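Looking After Boxing and Grappling Kit at Home

Guidance for members, parents and home users, issued by the Odalach Combat Sports Association
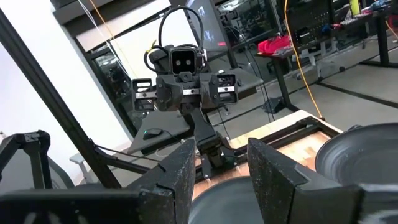

Two pairs of open grippers facing one another across a table.

The Association receives a steady number of enquiries each October, when the new season brings members back to training and bags that have been closed all summer are opened again. Most concern smell, cracked leather and mats that have begun to lift at the corners. The following notes have been prepared by the equipment office under Danai Raptis and replace the leaflet formerly handed out at registration. They apply to kit kept at home. Clubs should continue to follow the separate hygiene rules for shared premises.

Gloves

Gloves should be taken out of the bag as soon as the member reaches home. Open the straps or laces fully, pull the cuff wide and wipe the inside with a cloth that has been wrung out in warm water with a little mild soap. A second cloth, with plain water, removes the soap. Stand the gloves cuff upwards in moving air. An open window will do, and a small fan placed at the cuff is better.

Gloves must not be dried on a radiator, in a tumble dryer or on the parcel shelf of a car. Heat hardens the padding and the leather will crack across the knuckle. Gloves that are still damp the next morning may be packed with crumpled newspaper, changed once at midday and once in the evening.

Cedar chips in an old cotton sock make a serviceable insert. Tie the sock firmly, as loose chips are difficult to remove from the thumb. Bicarbonate of soda may be used in the same manner, although it should stay inside the sock. Loose powder clings to the lining and forms a paste at the next session.

Leather gloves benefit from a thin coat of leather conditioner every two or three months. Apply it with the fingertips, leave it overnight and buff with a dry cloth. Synthetic gloves need no conditioner. Members who are unsure which they own should consult the label inside the cuff.

Hand wraps

Wraps are to be washed after every use. Place them in a mesh laundry bag with the hook-and-loop tab closed upon itself, otherwise they knot together and catch on other clothing. A cool wash is sufficient for ordinary training. Fabric softener should be left out, as it reduces the grip of the cloth and may irritate the skin between the fingers.

Hang wraps at full length over a door or a shower rail. Once dry, they should be rolled from the tab end, so that the thumb loop is on the outside and ready for use. A wrap that has lost its stretch will not support the wrist and should be kept for tying back tomato plants, or thrown away.

Mouthguards

Rinse in cold water before and after use and brush with an ordinary toothbrush kept for the purpose. Hot water will alter the shape of a moulded guard. The case requires as much attention as the guard itself: wash it weekly, dry it with the lid open, and check that the ventilation holes have not been blocked by toothpaste or fluff.

Guards that show bite marks through to the outer layer should be replaced. Younger members may outgrow a guard within a season, and parents are asked to check the fit at each half-term.

Shin guards and headgear

The padding in shin guards takes longer to dry than that in gloves. Wipe them down, open every strap and hang them by the lower strap from a clothes airer. Headgear should be wiped along the brow and cheek pieces, where sweat and petroleum jelly collect. Jelly is best removed with a dry paper towel first — water only spreads it — and then with soapy water in the usual way.

Hook-and-loop fastenings lose their hold when they fill with lint. Lift the lint out with a fine comb or a clean pet brush, working along the rows. This takes a few minutes and will often restore a strap that appeared to be finished.

Rash vests, shorts and uniforms

Turn garments inside out and wash them on the day they are worn. Where this cannot be managed, rinse them in cold water and hang them up until the machine is free. Clothing left rolled in a bag overnight is the commonest cause of lasting odour.

For odour that has already set in, soak the garment for half an hour in a basin of cold water with a cupful of white vinegar, then wash as normal. Vinegar must never be mixed with bleach. Blood should be treated with cold water only, dabbed from the outer edge of the stain towards the middle.

Heavy cotton jackets shrink in hot water and continue to shrink in the dryer. Dry them on a broad hanger or over two parallel lines, with the sleeves spread.

Home mats

Foam tiles and folding mats should be swept before they are wiped. Grit that is pushed around by a wet mop will scratch the surface, and scratches hold dirt. Use a flat mop, barely damp, with a cleaner that the mat's maker accepts, and observe the standing time printed on the bottle. Walk on the mat only when it is dry.

Lift the tiles once a month and dry the floor beneath. Garages and ground-floor rooms are prone to moisture under foam, and the first sign is often a faint grey bloom at the joins. Corners that curl may be laid flat under a weight for a night. If the curl returns, turn the tile through a quarter and try it in another position.

Punch bags at home

A hanging bag settles as the filling moves downwards, and the lower third becomes noticeably harder. Take the bag down twice a year with the help of a second adult, lay it on its side and knead the filling back towards the top. Turning the bag through a quarter on its hook each month spreads the wear on the outer cover.

Inspect the chains, swivel and ceiling fixing before each session. Any link that has opened, however slightly, is to be replaced before the bag is used again. A drop of light oil on the swivel will quieten it. Should the fixing itself move in the joist or masonry, take the bag down and have the mounting examined by a competent fitter.

Free-standing bases filled with water should be checked for seepage around the cap. A layer of carpet offcut beneath the base reduces both noise and marking on hard floors.

Small repairs

A short opening in a seam may be closed with waxed thread and a leather needle, following the original holes. Helge Fagerlund, who runs the Saturday repair table at the Forsberg hall, recommends beginning two holes before the damage and finishing two holes beyond it. Work with a single thread and draw each stitch snug without puckering the leather.

Splits in the striking surface of a glove should not be patched with tape for sparring. Tape edges can cut a partner's skin. A taped glove may be used on the bag at home until a new pair is obtained.

Storage

Kit is best kept on open shelves or hooks in a dry room. Where a bag is the only choice, leave it unzipped and stand it off the floor. Empty the bag completely every fortnight, shake it out of doors and wipe the base. Before a long break, wash or wipe every item, dry it for two full days and store it loosely, with nothing heavy on top of gloves or headgear.

Names should be written in permanent marker on the inside of cuffs and waistbands. At the last clearance of the lost property cupboard the office recorded 321 items, of which only 7 carried a name.

Further help

Members may bring worn or doubtful items to the repair table, where advice is given without charge. Thread, needles and spare straps are sold at cost. Questions about mats and hanging bags should be sent in writing to the equipment office, stating the type of floor or ceiling concerned.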